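3.2 Cell layout and daily care of the hands

The Silarside cell has one fixed torso, two arms and a pair of multi-fingered hands. It was put together at our Carkance site and has stayed in the same position for the whole study. We describe its upkeep in some detail, because in our experience most lost recording hours come from small mechanical problems and only a few come from the software.

Each working day begins with a zero check. The operator opens both hands fully, reads the joint values and compares them with the stored reference. If a finger joint differs by more than 2 degrees, the finger is calibrated again before any trial is made. The wrist screws are then tested with a torque key. During the first weeks we skipped this step, and the left wrist slowly became loose. The error was small at the wrist but large at the fingertips, and 3 sessions had to be thrown away.

The finger covers are wiped with a dry cloth at noon and in the evening. We do not use alcohol on them, as it made the covers of an older pair stiff. Light marks are accepted. A cover is changed when it is torn, or when it moves on the finger under a normal grasp.

Cables need the most attention. The cable at the wrist must have enough free length for the full rotation, but a long loop can catch on the table edge. We adjusted the length after 400 cycles of a test movement designed with the Mogensen planner, and it is checked again at every change of hand.

Before the first trial, the hands are brought to the ready pose with the fingers raised, one on each side of the plate (Figure 5). The object to be grasped is placed on the table outside the plate. 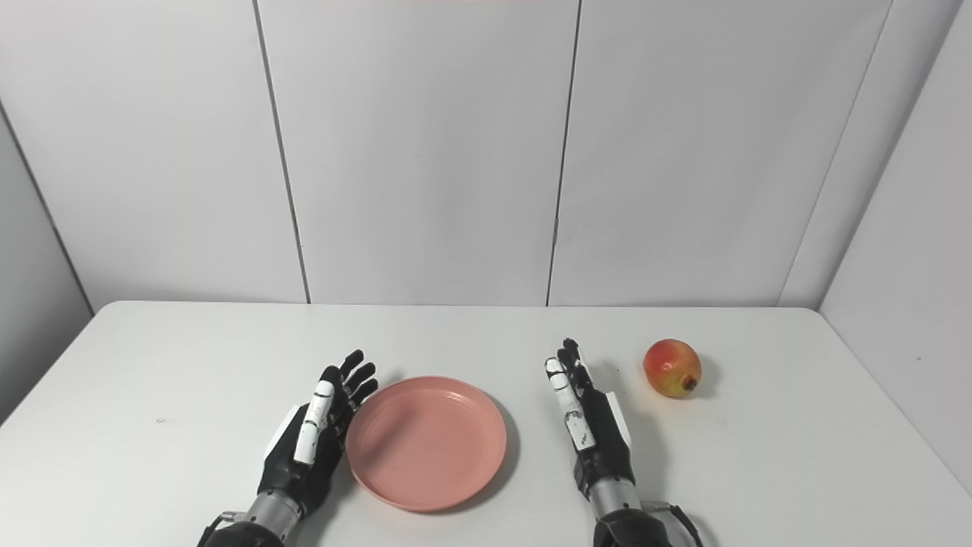
Figure 5. Ready pose in the Silarside cell, with plate and pomegranate.

Falometti, who read an early draft, objected that a daily zero check can hide slow wear, as every new calibration removes the evidence of it. We agree with this point. The joint values are now saved before calibration as well as after, and the two files are kept together with the session record.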